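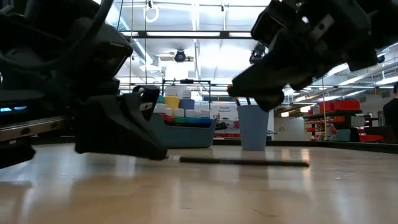
Marker on the table between the two grippers, with the pen cup and the paint caddy behind it.

Print this page | E-mail this page

Two-arm setup, marker pose keeps flipping end for end before the grasp

posted by slowfeedback

Hello everyone, and thank you in advance, I've been reading this board for a long while and it has gotten me out of more than one hole. I have two arms facing each other over a wooden tabletop, and the job I'm trying to get working is a simple one on paper: pick up a black marker lying flat on the table and put it in the cup with the others. I'm using Welo for the pose estimates and Rernora for the motion planning, both pretty much as they come.

My trouble is that the marker's pose won't stay put. The position is lovely, I have no complaints there, but the heading jumps by half a turn every so often, and when it does, the planner throws away a perfectly good short path and comes back with a wild one where the wrist winds all the way around. Sometimes it hands the job to the other arm altogether, which then wants to come down right over the cup. I ran 75 attempts last week and in 24 of them the plan changed partway through the approach.

Things I've tried: more light, less light, a tighter confidence cutoff in Welo, and averaging the last few poses. The averaging made it worse! I got headings pointing sideways across the marker, as if it were lying at a right angle to where it was. I've also moved the caddy of paint bottles farther back in case the colors were confusing things, and I couldn't see any difference.

Is this a perception problem or a planning problem? I'd rather not retrain anything before May if I can help it, but I will if that's the answer.

posted by quietwrist

Welcome, and what a nice clear write-up. I spent most of a winter on this same thing with paintbrushes, so I feel for you.

I'd say it's a bit of both, but you can fix it without touching the model. A dark marker looks nearly the same from either end once it's small in the camera view, so the estimator sees two headings that score almost alike, and a little noise is enough to tip it from one to the other. That also explains your sideways headings. If you average a heading with the same heading turned half a turn, you land somewhere in between, and there's no marker there.

What I did, in order:

First, before any smoothing, compare each new heading with the last one you accepted. If it's more than a quarter turn away, turn it by half a turn, and only then smooth it. It's a handful of lines and goes between Welo and the planner.

Second, give the planner both grasps as goals. A parallel grip across the barrel doesn't care which end is which, so let it choose whichever is closer to where the wrist already is. In Rernora you can pass a list of goal poses instead of one.

Third, pick the arm once, at the start, and hold on to that choice until the gripper has closed or the attempt is called off. Put a cost on switching if you don't want a hard lock. I also stop replanning altogether for the last bit of the approach.

You do still need to know which end is the cap if you want it to go into the cup a certain way up, but that can wait. Lift it, hold it close to a wrist camera if you have one on that arm, and settle the question there, where you have plenty of pixels to work with.

Oh - and put the cup into the collision model together with the pens that stick out of it. I had only the cup in mine, and the planner was very happy to sweep the fingers through the part above the rim.

posted by tf_tree_hugger

check your timestamps. I had flipping plans and it was 200 ms of lag between camera and joint states, nothing to do with the object

posted by slowfeedback

Thank you both so much. I did look at the timestamps and mine line up well, though I'm glad I looked, as one of the cameras was using the wrong clock and I'd have tripped on that sooner or later.

The half-turn check went in this morning and the sideways headings are gone. The list of goals took me longer (I had the second grasp rotated about the wrong axis, so it was politely trying to come up through the table), but it plans the short way now. I haven't done the arm lock yet. Does anyone know if the switching cost in Rernora is per plan or per waypoint? The manual page says one thing and the default config seems to say the other.

posted by quietwrist

Per plan, at least in the version I have. Start it high and bring it down until you see the arms trade jobs again, then go back up one step.

Print this page | E-mail this page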